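Door task: lever pose estimate drifts between randomised scenes
Simulation and perception board, 9 May 2024

hoani_k
Hello all, and sorry in advance for the length. I've been running our door-opening policy in Rarono and the perception side is driving me up the wall. The planner (Skadia, stock settings) is fine once it has a decent lever pose – it's getting one that's the trouble. Success sits at 63 percent over my last batch.

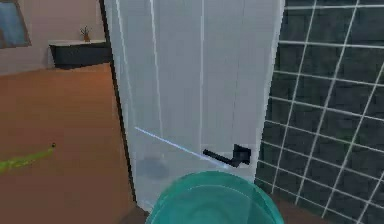
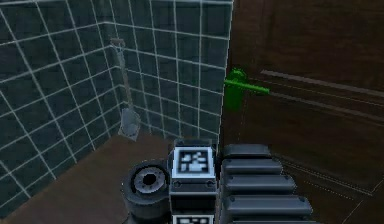 Black lever on the pale door first, green lever on the brown door second.

tallowwood
Lovely to see someone else on doors! I'd bet on contrast. A dark lever near those dark tiles would have my segmenter grabbing grout lines all day long. Have you tried widening the colour range on the handles?

maxine_dunstan
I'm going to disagree, kindly. We went down the colour road last August and gained 2 points for a whole lot of rendering. What got us from 69 to 84 was fusing the estimate over several views before letting the planner have it. Look at how steep the angle on that brown door is – I wouldn't trust any single-view pose from there, bright green or not.

tallowwood
Fair enough, Maxine, though your doors were all plain white, weren't they?

maxine_dunstan
Mostly, yes. I'll give you that one.

hoani_k
Thank you both, this is a big help. I'll try the fusion first, as Isex already has a filter I can borrow, and leave the colours alone until I've got numbers to compare.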